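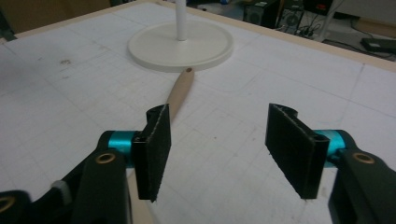
Greifer am Messtisch, Backen offen, dazwischen der Holzstiel

Von: Fotini Liapis
An: Verteiler Beschaffung Handhabung
Datum: 13. August 2018
Betreff: Re: Bedarfsliste Handgreifer, zweite Runde

Aliki Alexiou schrieb:
> Für die Anmeldung im Oktober brauche ich von euch eine Liste mit
> Stückzahlen und Einzelpreisen. In der letzten Fassung steht nur
> "Greifer, Zubehör, 2000 Euro". Das geht so nicht durch. Bitte trennt
> Verschleißteile von Investitionen und schreibt dazu, ob ein zweites
> Paar wirklich nötig ist oder ob Ersatzbacken reichen.
> Offen ist auch noch das Angebot von Lennox.

Hallo Aliki, hallo zusammen,

die Aufstellung getrennt nach Posten. Preise netto, Versand nicht enthalten.

1. Ersatzbacken
Die schwarzen Beläge sind Verschleißteile und gehören auf die laufende Kostenstelle. Mallix verlangt 38 Euro je Paar und liefert ab 20 Paar ohne Mindermengenzuschlag. Ich würde genau diese Menge nehmen, macht 760 Euro. Bei langen, dünnen Teilen wie Löffelstielen tragen die Backen nur auf einem schmalen Streifen, entsprechend ungleichmäßig nutzen sie sich ab.

2. Buchsen und Wellen
Die Messingbuchsen in den Armgliedern bitte als Satz bestellen, nicht einzeln. Die Toleranzen der Einzelteile von Davside passten beim letzten Mal nicht zu unseren Bohrungen. Preis liegt noch nicht vor, Anfrage läuft.

3. Zweites Paar Handgreifer
Ja, nötig. Die Aufgaben mit dem Becherständer und dem Pfannenwender werden beidhändig gefahren, ein Ausfall links oder rechts legt also den ganzen Platz still. Ersatzbacken helfen dann nicht. Ansatz: 2000 Euro für das Paar, als Investition. Die Markerplatten sind darin enthalten, die Kabel nicht.

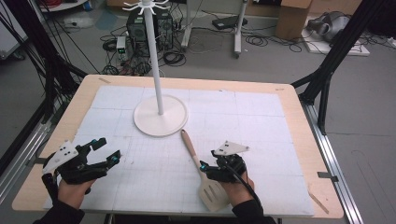
4. Tischauflage
Weiße Schaumplatte mit Raster, wie gehabt. Die jetzige hat Flecken. Für die Auswertung stört das bisher nicht — ich setze sie trotzdem auf die Liste, Priorität niedrig.

5. Rechner und Verkabelung
Kein neuer Rechner in diesem Jahr. Kabelkanal für den Boden hinter dem Tisch bitte über Platia abrufen, da besteht ein Rahmenvertrag.

Zum Angebot von Lennox: Gültigkeit ist abgelaufen, ich habe um Verlängerung gebeten. Wenn bis Monatsende nichts kommt, melde ich Posten 3 mit dem Mallix-Preis an. Einwände dagegen bitte über die Liste, nicht einzeln an mich.

Gruß
Fotini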